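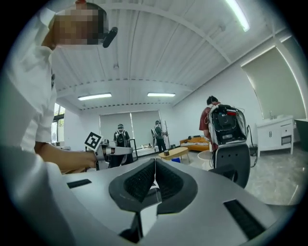
Fadell 30 Label Maker: nine weeks in and I've labeled the whole house

Posted 6/8/23

I bought the Fadell 30 to put names on spice jars. That was the plan, a drawer of jars and maybe the fuse box if I had tape left over. I've since gone through 2 rolls of the white tape and most of a roll of the clear, and my sister has asked me to please stop texting her pictures of shelves.

So yes, I like it a lot!

Some background. My old label maker was a hand-me-down with a dial on top, the kind where you squeeze the trigger and it punches the letter into a strip of plastic. I loved the look but my thumb didn't, and the letters turned gray and crumbly near the stove. I wanted a keyboard, tape that would survive a wipe with a wet rag, and something that didn't need my phone. That last one knocked out more models than I expected. A lot of the newer ones won't print a single letter until you've made an account.

The Fadell has real keys. They're small and a bit rubbery, laid out like a computer keyboard, and after a day or so I could type on it with two thumbs without looking much. The screen shows one line of text with the font size beside it (no backlight, so in the basement I had to hold a flashlight in my teeth). You turn it on, type "CUMIN," hit print, pull the little lever to cut, and you're done in less time than it takes to find the cumin.

The tape is what sold me. I put the standard white on a set of glass jars and washed them by hand all spring, and the only one that has lifted is on the paprika, where I'd stuck it over a seam. The clear tape looks great on dark boxes if you use the white ink roll. It looks like nothing at all if you use the black one, ask me how I know.

Peeling the backing is a pain. It's split down the middle, supposedly, but the split is so fine that I ended up keeping a pin in the drawer. Jamshid Mirzaei, who runs the hardware counter at Sharifi in Ekville and sold me the thing, told me to bend the label lengthwise between two fingers until it pops open. That works about four times out of five, and I still keep the pin.

It also wastes tape. Every label comes out with a blank margin at the front almost as wide as my thumbnail. You can cut it down in the settings (hold Shift and press Margin, then pick Narrow), but it goes back to wide whenever you change the batteries. The way around it is to type a bunch of words in a row with a few spaces between them, print one long strip and cut it up with scissors. I did all my seed packets that way back in January, on one I'd borrowed from Itziar Mateos before I bought my own, and it saved a ton.

Batteries: it takes AAAs and they last well. I'm on my second set. There's a socket for a power adapter but no adapter in the box, and the Levberg store wanted more for one than I was willing to pay.

Fonts, there are 9. I use one. The script font is cute on jam jars and hard to read on anything else. The frames and little symbols are more fun than I'd like to admit, and every bin in the garage now has a tiny wrench on it.

Next up is the box of chargers in the hall closet. I've got a fresh roll of yellow for that one.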